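Urnen Community Suppers - progress report, February

We're so pleased with how this winter has gone! Your grant of $2,179 has carried us further than we dared hope, and 40 households are now signed up, 10 of them new (several came by way of the Prukus Street library). We served 153 plates in February - mostly rice and beans, with soup on the colder nights.

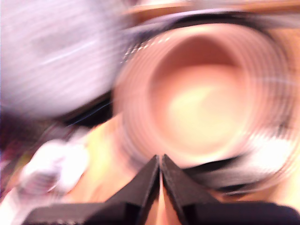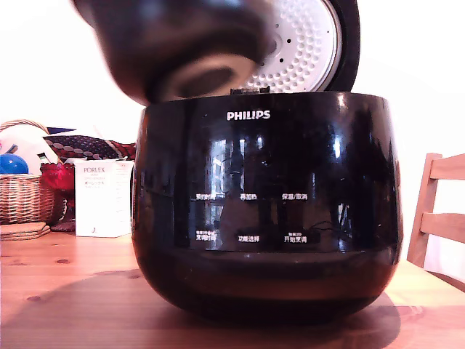 Rent at the hall goes up in spring, and we'd love to talk with you about that before we sign again.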